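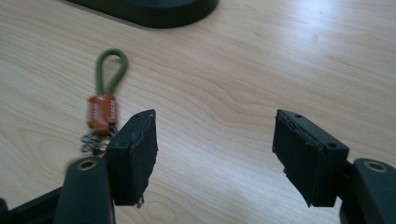
Keeping keys off a nice table

grestside_jarrah
Hello all, long-time reader and finally a poster! We've got a pale wooden table, lovely wavy grain, and it has become the place where everybody's keys land. Mine are on a leather fob with an olive-green cord loop, and it's the metal rings underneath that worry me. Does anyone have a rule at home, or do you just let it go?

Torunn W
Welcome, Jarrah! We put up a row of hooks by the door in our old place in Ploltholm — 8 of them, far too many, but they filled up within the month. I'd do the same again without a second thought.

KeithWhitcombe
I'm afraid I disagree, Torunn. Hooks are lovely until you come in with shopping in both arms. A table is for putting things on, and ours has had over two decades of keys and is all the dearer for it.

grestside_jarrah
Oh Keith, I do see that, and my mum would side with you! But I love it best with the light coming across and the grain showing.

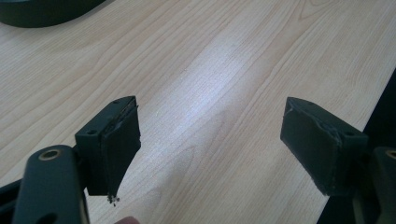
It's at its prettiest in that low shine, and I'd hate to be looking at scratches instead.

Hemi_Waaka
Could you meet in the middle? A little felt-lined dish from Grullari lives on our sideboard and the keys go in that.

KeithWhitcombe
A dish I could live with, Hemi. I still say the first scratch is the worst and after that you stop looking.

Torunn W
You might, Keith! I'd be looking at it every breakfast. Do let us know what you settle on, Jarrah.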